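Sorting out the odds-and-ends box before you move house

Every home has one, and ours had been growing since we left Keskinen. Put the kettle on first, it makes the whole business kinder.

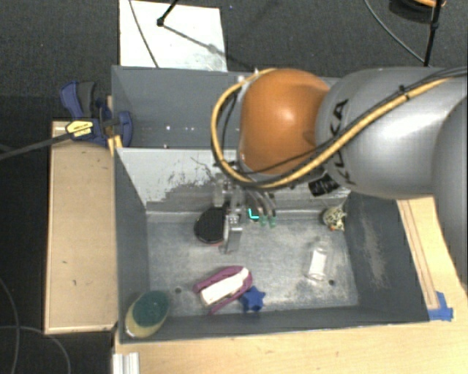
How long should I set aside for it?
One quiet afternoon is plenty for a single box, with a break halfway through.

Tip everything out onto an old sheet and make 2 piles, keep and go. If your hand hovers over something, pop it in the keep pile for now - you can be sterner later on, when you're warmed up! My neighbour Saimi Koivisto ties her spare keys together with wool and a paper tag, and I've copied her ever since.

Next, wipe the box out and put the heavy bits back first, then the small things in jam jars. Write what's inside on the lid and on one side as well (lids do wander off). Anything left in July that you haven't reached for can go to the charity shop.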